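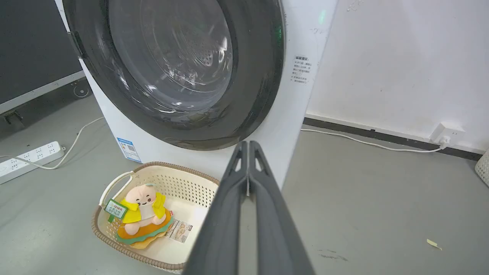 A white front-loading washing machine.

Donnelly Seed Releases Olcombe Black Bean for Irrigated and Dryland Growers

CLUSCOMBE, July 12, 2018 -- Donnelly Seed has released Olcombe, a black dry bean variety bred for direct harvest, following field trials at four sites. Certified seed will be offered to growers through the company's regular dealers for the next planting season.

Olcombe is an upright, short-vine bean. The plants hold their lower pods well clear of the soil, so the crop can be cut straight with a combine and does not have to be pulled and windrowed first. Stems stay firm up to harvest and showed little lodging in the trials, including at the site with the heaviest summer storms.

The variety was developed at the company's Cluscombe station from a cross between Zoltell, a black bean that many growers in the region already know, and an upright breeding line with good resistance to common bean rust. Selection and testing took eight years.

"Zoltell has a good seed and the canners like it, but it lies down when the weather turns," said Walter Cáceres, bean breeder at Donnelly Seed. "We wanted to keep the seed and fix the plant. Most of the early lines gave us one and lost the other, and we threw out a lot of material before we got to this one."

In side-by-side plots cut with a combine, Olcombe averaged almost 15 percent more harvested seed than Zoltell. Much of the difference came from lower losses at the cutter bar. When both varieties were pulled by hand, the gap between them was smaller, and at the sandiest site there was no clear difference.

Maturity is similar to Zoltell. Plants dry down evenly, and leaves drop early enough that most trial plots were cut without a desiccant. Growers in areas with a short frost-free season should plant as early as soil temperature allows.
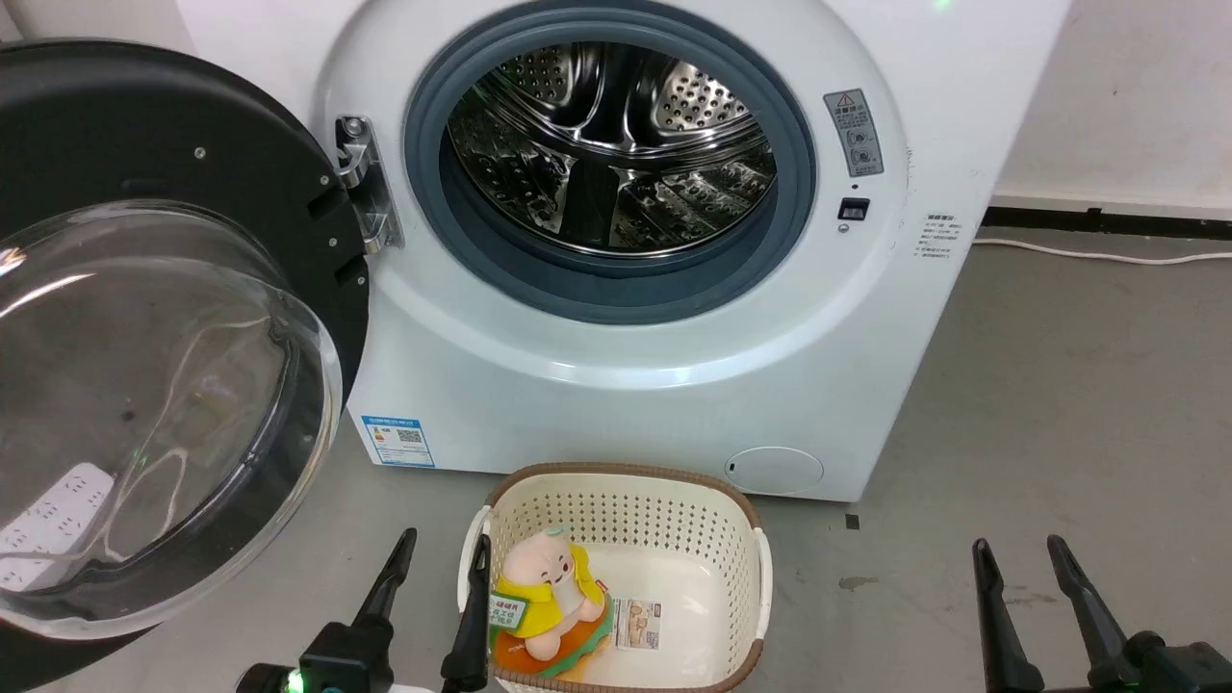 Can Olcombe be grown in narrow rows?
It can be grown in narrow or wide rows, and the upright habit suits narrow rows well where white mold is not a regular problem. In fields with a history of white mold, wider rows are the safer choice.

Disease reaction

Olcombe is resistant to the races of common bean rust found in the trial area and carries resistance to bean common mosaic virus. It is moderately tolerant of common bacterial blight. It has no special resistance to white mold, although the open, upright canopy lets more air through than a vining type does. Growers under center pivots should avoid frequent light watering once the rows have closed.

Root rot was seen in compacted ground at two of the sites, at levels close to those in Zoltell. A rotation away from beans and other host crops remains the main protection.

Seed and cooking quality

The seed is small, oval and dull black, and slightly larger than that of Zoltell. In canning tests it kept its color well and had few split skins. Soaking and cooking times were in line with other black beans now on the market. Seed that was harvested very dry cracked more easily, and the company advises slowing the cylinder and keeping belt conveyors in good order where they are available.

"Cut it in the morning if the afternoon air is very dry," Cáceres said. "The pods open easily enough. You do not need to be hard on them."

Planting advice

Olcombe does best on medium-textured soils that drain well. Seed should go into moist soil after it has warmed, and fields should be rolled and level before emergence so that the header can run low. Stones and ridges will cost more beans at harvest than any fault in the plant. Later plantings in June were shorter and set their pods closer to the ground, so direct cutting is less dependable in those fields.

Nitrogen needs are modest. Heavy rates gave more leaf and delayed dry-down with no gain in seed. A fresh inoculant is recommended on land that has not been in beans before, and zinc should be checked by soil test, especially on leveled ground where the topsoil has been moved.

Weed control follows the usual program for dry beans. No unusual injury was seen from the products used in the trials, but growers should follow the label for their own area and soil type.

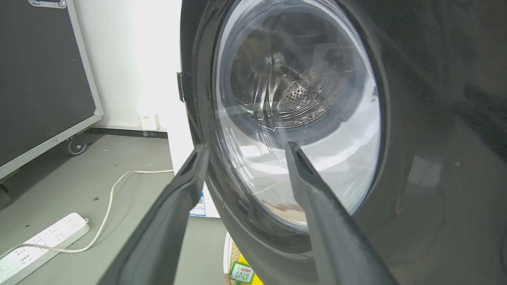

Will growers be allowed to save seed from their own crop?
Olcombe is sold under a variety protection agreement, and the terms on saved seed are printed on the dealer contract. The company recommends certified seed in any case, as bacterial blight and mosaic virus are both carried in seed.

Availability

Seed increase fields are now growing near Cluscombe and will be inspected again before harvest. Supplies for the first season will be limited, and dealers will take orders in the sequence they are received. Zoltell will stay in the Donnelly Seed catalog for growers who pull and windrow their crop.

Plot results by site, including seed weight and days to maturity, are available from dealers or from the Cluscombe station office.

Media contact: Walter Cáceres, Donnelly Seed, Cluscombe station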